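Speaker notes – "Keep It or Bin It: old computers and the people who can't let go"
Mirta Fuentealba
Saturday, 2 pm slot, small hall. Keep to time, the choir wants the room.

OPENING (don't rush this)

Good afternoon. Hands up if you have, somewhere in your home, a computer you no longer use. Keep them up. Now keep them up if you've got two. (Wait.) Thank you. I can see that I'm among my own people.

I'm Mirta. I write a column on household repair and I have strong feelings about screws. I was asked to talk about mending, and whether it's worth it, and I was asked to be encouraging. I'll do what I can.

My own computer in the cupboard is a Ziltell. It sat on my desk for years making a noise like a fridge with a grievance. When it stopped making the noise it had also stopped doing everything else, so I put it behind the ironing board and bought a new one. I told my sister Nuria I was keeping it for parts. She asked which parts. We changed the subject.

(Pause for the laugh. If there isn't one, carry on as if there had been.)

WHY WE KEEP THEM

Guilt, mostly. Something that cost 500 pounds doesn't feel like rubbish, even when it is. A kettle goes in the skip without a backward glance. A computer has had your photos in it, and your tax, and that novel.

Then there's fear. People worry that somebody will get at what's on the disk. That's a fair worry and I'll come to it.

And there's hope, which I think does the most damage. One day we'll have a free afternoon and the right screwdriver. I'm 61. I've had the right screwdriver for most of my adult life.

WHAT'S IN THE BOX

If you have never had the side off one, I'd urge you to try it. Unplugged, please. Unplugged from the wall, and then go and look at the plug to be certain it's the one you think it is. I once spent ten minutes being extremely careful with a computer that was still connected, having unplugged the lamp.

Lay it down on something firm with good light. Kitchen tables are traditional, dining tables cause arguments. 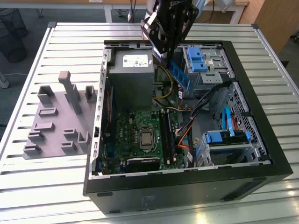
A desktop tower on its side with the panel off.

The first thing people say is "is that it?" They expect something denser. There's a good deal of air in a desktop computer, and in mine there was also a good deal of carpet. Talk about dust for a minute here, people like dust. Use a soft brush. Do it outdoors. Don't put the vacuum cleaner nozzle in among the small bits, however tempting.

Then the power supply. This is the one part I tell everybody to leave shut. You can take it out whole and put another one in whole, but you don't open the metal box. It can hold a charge after it's been unplugged. I'm quite relaxed about most things and I'm not relaxed about that.

The rest comes apart more easily than you'd think. Memory clips in and out. Drives are held by a few screws or a plastic catch. Take photographs as you go. Take more than you think you need, then take another one before you pull the cable you were sure you'd remember.

(Skip next bit if running late.)

On screws: an egg box. One cup per stage, start at the left. I've tried magnetic trays and labelled bags and a system with coloured tape that I was very proud of, and the egg box beats all of them. Close the lid when you go for lunch. I had a cat at the time, that's all I'm saying.

WHAT'S WORTH DOING

Ask what's wrong with it first. "It's slow" is the usual answer. If it's slow and otherwise well, swapping an old spinning drive for a solid state one is the best value job in the building. More memory comes next. Neither needs a soldering iron or a degree, and both can be done before tea.

If it won't switch on at all, try the wall socket. Then the lead. Then the little switch on the back, which gets knocked when you hoover. I've been called out to that switch more often than I've been called out to anything, and I've been given some very nice cake on account of it.

If it switches on and beeps at you, write down the beeps. They mean something. The manual will tell you what, and the manual is in a drawer with the guarantee for a toaster you don't have any more.

If there's a burnt smell, stop there. Take it to a person who does this for a living.

THE TAPIA STORY (four minutes, no more)

My old neighbour Tapia bought a computer at a house clearance. He paid very little for it and told everyone what he'd paid. It didn't work, so he bought a second one the same to get the parts. The second one worked. Most people would have called that a result. Tapia took the second one to bits to mend the first.

He was at it from the clocks going forward until well into the summer. His wife had her meals on a tray. Every so often he'd knock on my door holding something and ask whether it looked right to me, and I'd say it looked fine, having no idea at all.

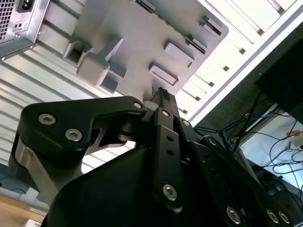 Up close, underneath a panel.

By the end he had one working computer and a shoebox of leftovers, so he was exactly where he'd been in April except for the shoebox. And he was delighted! I've never seen a man so pleased with a machine. He used it for the weather forecast and for writing letters to the council about the bins, which he signed in full and sent by post.

I tell this against him and I suppose I tell it in his favour too. If you add up the hours, mending hardly ever pays. I've stopped adding up the hours. The people who do add them up have usually spent the time they saved on the sofa, and I include myself.

WHEN TO GIVE UP

(Slow down here, this is the bit they came for.)

Give up when the part costs more than another second-hand machine that works. Give up when it can't take the security updates any more and you want to do your banking on it. You can keep it for patience and typing if you leave it off the internet, and there are worse lives for a computer.

Give up when you've moved it to a new house in the same box. I've done this. The box said MISC on it from the previous move.

Before it goes, deal with the disk. Copy off what you want. Check that the copy opens, and do it on a different computer. Then wipe the disk properly with a program made for the job. Dragging things to the bin isn't wiping. If the machine's too dead to wipe, take the drive out and keep just that. A drive takes up less room than a paperback and you can feel guilty about it in a much smaller space.

The rest goes to the electricals bay at the tip, or to a reuse group if it has some life in it. Ring the reuse group first. They've got enough beige keyboards.

THE CLUKIA BIT

I get asked about Clukia. For those who've been spared it, that's the kit I wrote about in the column, the roll-up pouch with 200 pieces. I said then that I used four of them. I've since had letters, and I'd like to correct the record. I use five. The fifth is very good on paint tins.

You need a medium cross-head screwdriver, a small one, something flat for persuading plastic, and a torch. Borrow the torch. No, buy the torch, you won't give it back.

FINISH

So what happened to the Ziltell. Nuria came to stay, wanted the ironing board, and found it. We had the side off after supper. It was the little switch on the back.

(Let that sit.)

It still makes the noise. She's taken it home with her and says she finds it company.

Questions. If someone asks about printers, say we haven't got the room for long enough. Leaflets by the door, egg boxes on the table at the side, please take one, I've got a cupboard full.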